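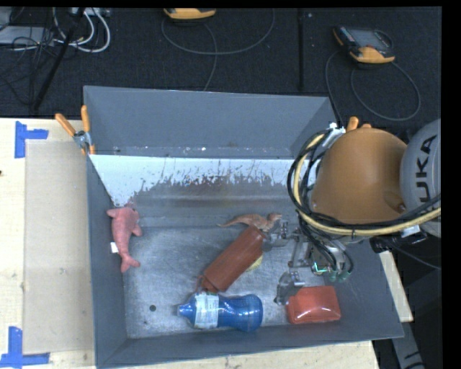 Le bras au-dessus du bac, côté dinosaure.

Mai, c'est le mois du grand entretien chez nous, et j'adore ça ! Cette année j'ai repris tout le faisceau de câbles autour du poignet – il frottait un peu dès que l'axe tournait loin – et j'ai refait les attaches une par une. Róisín Horgan m'a prêté sa bonne pince, un bonheur.

Ensuite, les doigts de la pince : démontage, nettoyage des articulations, resserrage des petites vis. Le compteur affichait 2 863 prises depuis la dernière révision, je m'étais promis de m'arrêter à 1 000... Bref.

Pour le bac, deux serre-joints à bouts orange et plus rien ne bouge. Je garde les repères au ruban bleu sur la table, c'est tellement pratique pour tout remettre en place.

Prochaine étape, 300 cycles à vitesse réduite, puis je m'attaque aux raccords d'air !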